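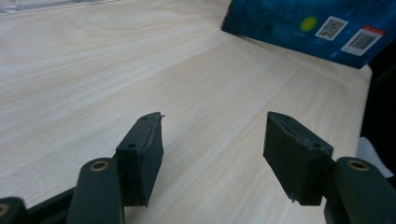

Woludum Table Top, Pale Finish: Six Months In

Posted Jan 19, 2025

I bought this in June after reading a page of five-star reviews, most of them written by people who had owned the thing for a weekend. A table top isn't a kettle. You can't tell much about it after two cups of tea, so I waited.

First, the money. It was 290 pounds for the top only. Legs are extra, and I wasn't paying Woludum prices for four sticks, so I used the set from my old Vass desk. The holes didn't line up and I had to drill new ones. The leaflet says the top "works with most legs". Mine must be the other sort.

The look

This is the part I can't argue with much. The colour is a soft cream going into beige, and the grain runs in long curves with a bit of a wave to it. It's matte, though you still get a faint sheen across the middle when the light comes in sideways. The shop photos made it look almost white. It isn't, and if you're trying to match white shelves you'll be annoyed. I was, for a week or so, and then I moved the shelves.

The edge is straight and plain. I'd have liked it rounded over a little more, as I lean on my forearms when I work and by teatime I've got a line across both of them.

Daily use

The makers call the finish "worry free", which is a daft thing to say about any table. Water wipes off if you get to it. A mug of tea left overnight gave me a pale ring that took several goes with a damp cloth and some Plernex wax to shift, and I can still find it if I crouch down. Crumbs are easy. Biro is not.

I use it for small repairs, letters and the odd jigsaw, so it gets knocked about. There are two dents at my end from a dropped screwdriver. They don't show much among the darker lines of the grain, so one point to the busy pattern.

Smell: strong for the first fortnight. Keep a window open.

Against the others

I nearly went for the Mondora, which was 211 pounds at the time and slightly shorter. I've since used one at my sister's and the surface feels rougher, but it does come with legs and the holes are already in it. For a spare room I'd buy that one and keep the change.

Would I buy it again? At 290, no. In a sale, probably, if I'd forgotten about the drilling. It's a nice-looking top with a finish that needs more looking after than the box admits.

Three stars out of five. I'd had it down as two until I got the ring out.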